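Wamstead Technical College, Robotics Program
@WamsteadRobotics
13 August 2018

1/ The Robotics Program is pleased to report on the summer project in garment handling, carried out by second-year students under the supervision of Stuart Greenwood. A summary follows in this thread.

2/ The project began in March. Students were asked to study how clothing is picked up, moved and hung on a rail, and to record the task by hand with a gripper tool so that the recordings could be used to train a control program.

3/ The class was divided into 5 teams. Each team was responsible for its own recording schedule, its own log sheets and the labeling of its own material. Teams exchanged log sheets for checking at the end of every session.

4/ A total of 2,165 recordings were made. Of these, 434 were set aside during checking. The most common grounds were a marker on the gripper fingers being hidden by cloth for too long, and a start or stop point entered incorrectly in the log.

5/ Jackets and coats received the most attention in the second half of the project. Thick fabric behaves differently from shirt cotton between the finger pads, and a collar that stands up can hide the hanger from the camera. Teams were instructed to vary the approach angle accordingly.

6/ Price tags and labels were left on garments wherever they were already attached. The garments a shop or warehouse handles carry tags, and the recordings are expected to reflect this.

7/ Team Namemden was assigned the set of 504 recordings reserved for testing. These have not been used in training and will remain closed until the fall term. Requests for early access cannot be considered.

8/ The labeling guide written by the students has been revised twice. The current version replaces the one handed out in March. Students who still hold the earlier copy should return it to the lab office. The terms "grasp," "lift" and "release" are now defined on page one.

9/ Finger pads should be inspected before each session and replaced when the texture is worn. The bolts on the finger housings are to be checked at the same time. Both checks must be initialed on the log sheet.

10/ Mr. Greenwood writes: "The students have learned that careful records take longer than the recording itself. I was particularly satisfied with the quality of the cross-checking between teams, which improved a good deal after the first month."

11/ The program thanks Kulline for the loan of garments and Vermeulen for machining replacement parts at short notice. Borrowed garments are to be returned on their original hangers.

12/ Enrollment for the fall section is open to students who have completed Introduction to Control. No previous experience with grippers is required. Application forms are available from the lab office and must be signed by an advisor.

13/ A written report will be placed in the college library once the test set has been opened. Questions regarding the project may be sent to the program by direct message.

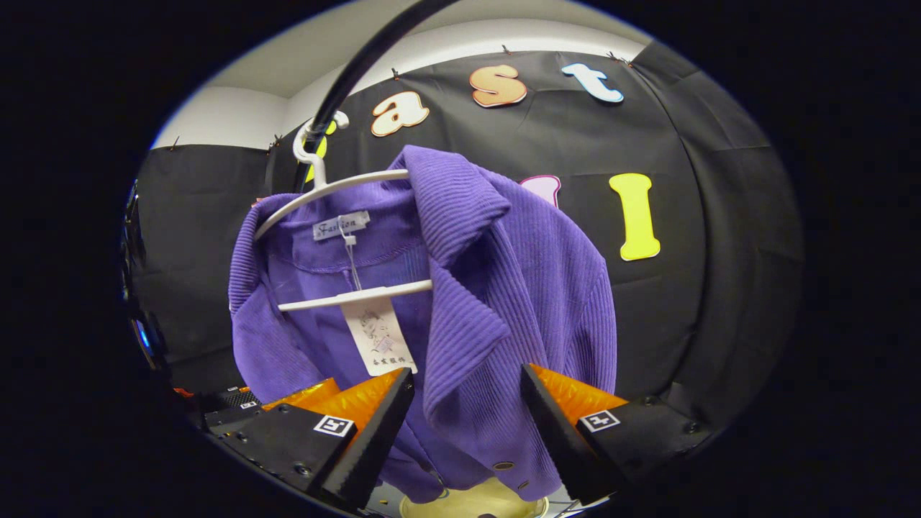

Garment handling project: purple corduroy jacket on a white hanger, gripper fingers at the hem.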